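Lemaire Big Build classroom set: a term with it in the library

We bought the Lemaire Big Build set for the library at Prastimthorpe at the start of the year, out of a small grant that had to be spent on "hands-on learning". I run the after-school sessions there, juniors first and then the older lot, and I was against buying it. I said we could get the same result from a carrier bag of lolly sticks and a few rolls of masking tape. Having now used it for a full term I am still half of that opinion, but only half.

The box says 1,857 pieces. I have not checked and I don't intend to. What you get is a large crate with a clip-on lid, a lot of rods in different lengths, round connectors with holes at set angles, flat panels, and a bag of wheels and pulleys that every child goes for first. There are also 14 challenge cards, which the website makes a great fuss of, and I'll come to those.

First, the good. The rods are sturdy. I expected the thin ones to snap by the second week and so far we have lost very few, mostly under chair legs. The connectors grip well enough that a tower will stand up to being carried across the room by two nervous nine-year-olds. Everything is one size of fitting, so there's no hunting for the special piece that only goes on the special end. For the juniors, who tend to sit down, share out the bits and get on with it, it works pretty much as advertised. They built a bridge between two tables in July's trial session last year, when we had a set on loan from the branch at Privcombe, and they've been asking to do it again ever since.

The older ones are a different matter. Lemaire says the set suits "ages 7 to 16", and I would like to meet the sixteen-year-old they tested it on. Ours took one look and started making swords. Once that was dealt with they did build, and some of it was clever, but they finished the tower card in the time it took me to put the kettle on, then wanted to know what else there was. There wasn't much else. The hard cards are the easy cards with a bigger number on them: make it taller, make it longer, make it hold two books instead of one.
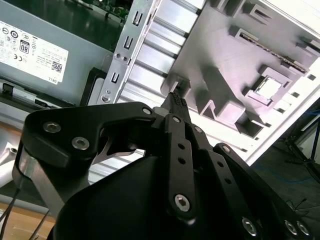 What did hold them was a rule we made up ourselves. Each table got the same handful of rods and was only allowed to talk for the first two minutes. After that, silence, and you had to build whatever you'd agreed on. There was a good deal of pointing and some very loud breathing. It took up most of an hour and a couple of them who normally hide behind their phones ended up in charge. But I can't give Lemaire the credit for that. You could run it with spaghetti.

Now the challenge cards. They're printed on thick shiny card and look lovely. The instructions on them are poor. Card 3 tells you to make a crane that lifts "the load", and at no point says what the load is. Card 9 needs string, which isn't in the box. Several of the pictures show builds using more long rods than you'll have left if a second group is working at the same time, and this in something sold for groups. I've rewritten most of them on plain paper and the children use mine.

Packing away is the part that has put me off the most. The crate has moulded trays, and each shape of piece is meant to go in its own tray. In a school with a whole afternoon to spare this might happen. In a library that shuts at half past five, with parents at the door and somebody's coat missing, it all goes in together and the lid won't close. We now keep the trays in the cupboard and use three old book boxes instead -- rods, connectors, the rest. Pieces do turn up in odd places. I found a pulley in Large Print.

On price: the full set is £367 from Lemaire direct, and I think that's too much. Replacement packs of 200 mixed connectors are sold separately, but you can't choose which ones you get, so if you're short of the flat ones (you will be) you may just be buying more of what you already have. I emailed to ask and got a polite answer that didn't answer it.

The Niltulton starter box is the one I'd compare it with. It's smaller and cheaper and the rods are bendier, and you won't get a bridge across two tables out of it. It does come with string. If you only have a junior group of eight or so, I'd buy that and spend what's left on biscuits.

If you've got a bigger group, or you can share the cost with another branch, the Lemaire set is decent, solid stuff and I expect it will outlast me. Just don't buy it for the cards, and don't believe the top end of the age range. Borrow one first if anyone near you has it.

Three stars out of five. It would be four with a sensible box.

Reviewed May 2023. We paid for the set out of the grant and had nothing free from the makers.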